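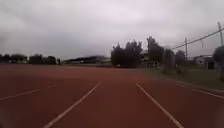
Thread on the resurfacing question at Dokon, for anyone at the club who asked why the quote from Stenda runs to two pages and mentions paint four times. I maintain outdoor surfaces for a living, so this will be mostly surface.

1/ A rubber track has two things to wear out: the surface you run on and the lines that tell you where to run. They age at different rates. People look at the lines first and decide the whole track is finished. Usually it is only the paint.

2/ Colour is a poor guide. Red fades unevenly and looks patchy in flat light. Patchy colour alone doesn't justify a new top coat. Loose granules do. Rub the surface with the side of your shoe in a few places and look at what comes off.

3/ Then check for hardness. Press a thumbnail in. If it gives and comes back, the binder is still working. If it feels like a road, make a note of which lane. Lane one goes first on every track I have worked on.

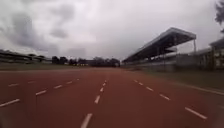 4/ Line paint is a separate job with a separate price. Solid lines are quick to do with a wheeled marker and a string. Broken ones take far longer, as every dash has a start and a stop that must be masked or timed. On the stretch with the dashed white markings, the strokes over towards the far left are much fainter than those near the middle, and that is the sort of difference I would write down lane by lane. A single price per metre hides it.

5/ Don't repaint over flaking paint. The new coat bonds to the old one and leaves with it. Brush, wash, let it dry fully, then paint. In November that last step can take longer than all the others together.

6/ Stenda quoted for 2,000 metres of line. Rätsep quoted for 900 and left out the outer lanes. Neither is wrong, but you can't put the two totals side by side until both cover the same lanes. I have asked for this in writing.

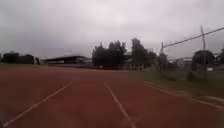

Pale kerb between track and grass, fence beyond.

7/ Kerbs. Grass creeps. Once it gets over the kerb it holds grit and water against the rubber, and the edge starts to lift. Cut it back with a half-moon edger and sweep the cuttings away from the track. Strimmers near rubber are a bad idea – the cord will take a bite out of the edge before you notice.

8/ Weeds at fence posts are lower priority, though I would still clear them once a year. Seed heads end up in the drainage channel.

9/ Cleaning. Low pressure, wide nozzle, lance kept moving. Rätsep suggested Fultero as a detergent. I have no strong view on it. Try it on a square at the far end and leave it for 7 days before doing anything larger. Roughly 300 litres of rinse water per lane for the straight, if you do it properly.

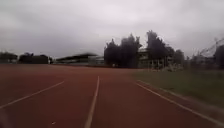 Middle line wide up close, left line fading with distance.

10/ Small pale marks on the surface can be chips of old paint, bird mess or bare patches where the top has gone. Get down and touch them before reporting them. A chip sweeps off. A bare patch goes on the plan with a distance from the finish line and a lane number.

11/ My order of work: edges, sweep, wash, patch, lines. Anyone who offers to do the lines first should be asked why.

12/ Revised quotes are due by 01/11/2019. I'll add the metre figures under this post when both are in.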